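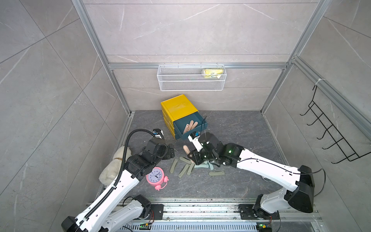 Week 4: trying out grippers on thin things

Last time we stuck to chunky objects, which any gripper can manage if you shut it hard enough. This week it's popsicle sticks, and I'm afraid they're a pain! The right arm has one between its fingers and there's a bundle more in the open drawer, so that's the job: sticks and drawer, over and over, with two sets of fingers to compare.

The two finger sets

I've called them by the names on our order sheet. The Borkex fingers are the stiffer pair and I like them for sticks (they close flat, so the stick doesn't roll). The Pacheco pair has more give, lovely on a plush toy, but a stick tends to swing round as you lift it. You may disagree with me after an afternoon of it, and if you do, write it up – I'd love to read it.

What to do

Run 80 tries with each finger set. Count a try as good only if the stick is still held when the arm stops moving. If it goes in the drawer at a silly angle, that's fine, mark it good and add a note.

Keep the flat gray-green strips for the second half. They lie right down on the floor, so you'll be going in much lower, and please go slowly near that surface. The Flirnadmont controller has a speed limit on page 2 of its menu. Use it!

Wrist cameras

Both arms carry one on the gripper. Before you start, close the fingers on a stick and check that you can still see the tip in the picture. Last year's group at Horovbridge logged 337 tries and then found the fingers had hidden the stick in a good chunk of them, which was a sad morning for everyone.

Do watch the cables too. The left arm's conduit makes a big loop over the wrist, and it likes a bit of room when you turn the gripper.

Hand in your tally sheet and half a page on which fingers you'd pick, and why. Scruffy handwriting is fine by me.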